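Teaching the gripper, weeks two and three
7/27/19

I said I would write up the hand teaching once I had enough of it done to say something useful. I have 600 demonstrations recorded now, so I suppose that counts.

For anyone who missed the earlier post, I'm not programming the motions. I hold the gripper tool in my own hand, do the task with it, and the camera on the tool records what it sees along with how far the fingers are open. Later the same kind of gripper goes on the arm and the model tries to do what I did. The arm is still in its box in the hallway and will stay there until I have enough data.

The task is still dishes. Pick up a plate, set it in a rack, pick up the next one. I chose it because we have a lot of dishes and they don't cost much to replace. Bogdan Preda, who lent me the first version of the tool and answers most of my emails, told me to start with blocks. I did three days of blocks and got bored. He was probably right, but I'm keeping the dishes.

Week two was mostly fixing the tool. The Ginden mount I bought has a good clamp but the screws back out when you carry it for an hour. I put thread locker on all of them and that ended it. The Oson strap was worse. It slid down my wrist, and every time it slid the sensor readings drifted with it, so I threw out the first 48 recordings and started again. I now wear a thin sleeve under the strap and pull it one hole tighter than is comfortable. Take a break every half hour if you do this.

I also tried teaching by remote control for one evening, on a small arm at Bogdan's place, with a Cuevas controller. I did 26 runs. It was slow. I could get the gripper over the plate without much trouble, but I had no feel for when it touched, and I kept pushing down after it was already there. With the tool in my hand I know right away. The remote runs do have one advantage, which is that every motion in them is something the arm can really do. By hand I twist my wrist in ways the arm won't be able to copy, and I have to keep reminding myself to move like a slower, stiffer person.

A few things that have changed in how I record, in the order I figured them out:

1. Start each recording from a different spot. I used to stand in the same place every time, and all the first seconds looked identical. Now I take a step one way or the other before I begin.

2. Go slower on the approach than on the carry. The last few inches before the fingers close are the part the model needs most. I count to three in my head.

3. Keep the mistakes if you recover from them. If I miss the rim and have to come back for it, I leave that in. If I drop something I stop and delete.

4. Watch how close you get to large white things. The lens is a fisheye, so it takes in the ceiling light and the windows at the same time as whatever is right up against it. Up close, a smooth white surface fills the middle with glare and the room gets squeezed out to one side. A person can still tell what's going on from the edges, but I doubt the model gets much from the center.

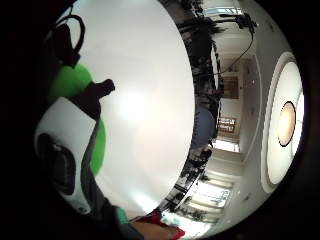
5. Turn the lights on even in daytime. I was recording with just the windows in the morning and then with the lamps at night, and the two sets looked like different houses. Now the ceiling light is on for all of it, and I do a smaller batch at night on purpose so there is some variety.

6. Label at the end of the day. I let it go for a week once and could not remember which folder was the tall rack and which was the low one.

The target is 3000 demonstrations. At the pace I'm going that is a few more months of evenings, less if my wrist holds up. I could get more done per session if resetting were quicker. Recording a plate takes a few seconds, and then I have to put it back where it came from, and the putting back is the longer part. I've thought about recording the reset as its own task, taking plates out of the rack, and may try that next.

I trained a first small model on what I have, just to see that the files load and the numbers go down. They do. I haven't looked at anything past that and won't until the arm is mounted. The Wastell bench it's going on is on back order. The last email said two weeks, and so did the one before it.

If you are doing the same sort of thing and have found a strap that stays put, leave a comment. I would also like to hear from anyone who has mixed remote runs and hand-held runs in one set, and whether you had to keep them apart.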